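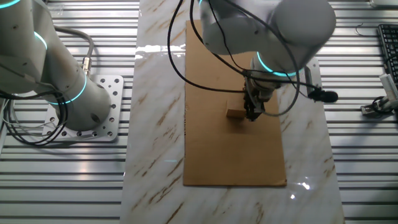

Block pick, Muline cell, June 2025

Bad session. The right arm tripped its protective stop on the way down to the block, run 288, and when I cleared it and tried again it did the same thing 2 mm higher. No crunch, nothing bent that I can find, but I don't love an arm that quits right over the part!

First guess was the cardboard. It sits on the marble panel and I never put the sheet thickness into the table height, so the fingers could be touching down early. Kauko's guess was the cables (he always says cables, and he's been right before). They hang in big loops off the arm, and if one pulls at the wrist the controller may well read it as a collision. Log says fault 651, external force, and that fits both of us. Great.

So I backed the gripper off until it was hanging just above the cardboard, block still down there a little to the left of it, and went through the force readings at that height. Still a sideways offset of 2 N with the fingers clear of everything. One point to Kauko, I guess, though I still want the sheet measured. 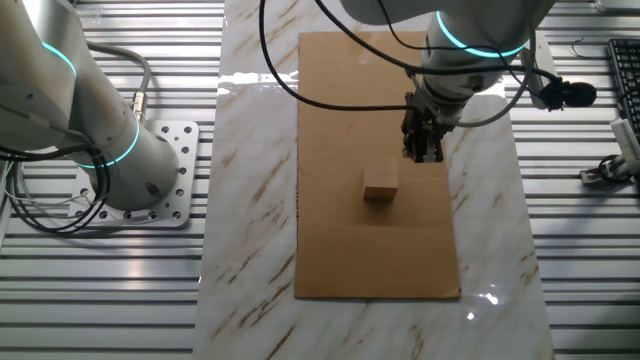 To do before anyone runs it again

- Speed stays at 20 percent, and please don't raise the force limit to make the fault go away. Paavo, I mean you.
- Re-route the wrist cable with some slack and zero the force sensor again.
- Measure the cardboard, fix the table height.
- Ask Casitano if they have shorter cables.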